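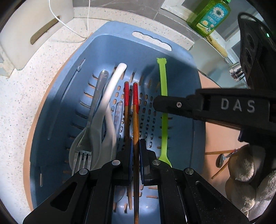

Utensils in the drainer, bright sun.

Kwadwo Gyamfi wrote the horoscopes for the Honus Bulletin, all twelve signs, for 80 a week and a free copy. He had never met a planet he couldn't blame.

In June his editor, Tshepo Molefe, called him in about Scorpio.

"You told them to avoid water," Tshepo said.

"Mars was in a mood."

"The swimming pool at Viten lost 13 customers. The owner is a Scorpio too. He stayed home to be safe, and now he wants to sue."

Kwadwo promised to be gentler. The next week Scorpios were told that a small kindness would come back to them, and Kwadwo went home feeling like a public servant.

His own astrologer was a woman named Hakari, who worked above the shoe repair shop and charged 500 for a full chart. He paid it every year. He couldn't very well trust the Bulletin.

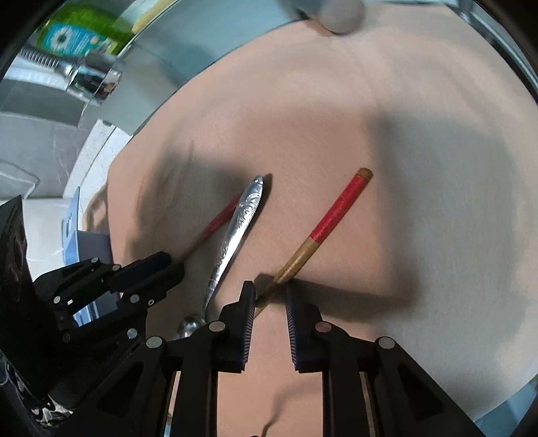 "Saturn is leaving your house," she told him, turning the chart around so he could admire it upside down.

"Is that good?"

"It was never a good tenant. But you'll miss the noise." She tapped a corner of the paper. "Also, stop lending money to Patrício."

"That's in the stars?"

"He came in yesterday and paid me with it."

Kwadwo walked home the long way and thought this over. Then he sat down and wrote next week's Libra, which was Patrício's sign: The heavens ask you to settle an old debt before the new moon, preferably in cash.

By the new moon, 5 strangers had paid back their cousins and written to the paper to say thanks. Patrício, when Kwadwo finally caught him outside the bakery, said he only ever read the sports page.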